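Gendum tabletop renders

Gendum is a small set of simulated camera views for a gripper arm I am building in a shared workshop. The real arm is called Żak. The set holds 1531 still images, split into 12 folders by lighting setup. All of them use the same teal table and the same dark, grainy backdrop.

Each folder has a plain text file with the lamp positions and the camera height. Folder 3 was rendered again on March 6, 2022 after I found a wrong lamp angle. If you downloaded it earlier, replace it.

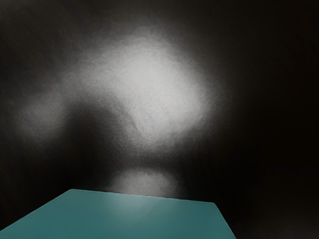

Can I train on these images alone?
You can, but the renders are cleaner than a real workshop bench. I mix in more than 500 photos of my own bench, kept in a separate set named Tekport.

The loader script is in the tools folder. It reads the folder list, checks the file sizes and stops at the first missing file. Depth maps are not included. Joint angles will be added once the wrist encoder on Żak is wired.

Maintained by Stanisława Jakubowski. Free to use and change. Please report broken files with the folder number.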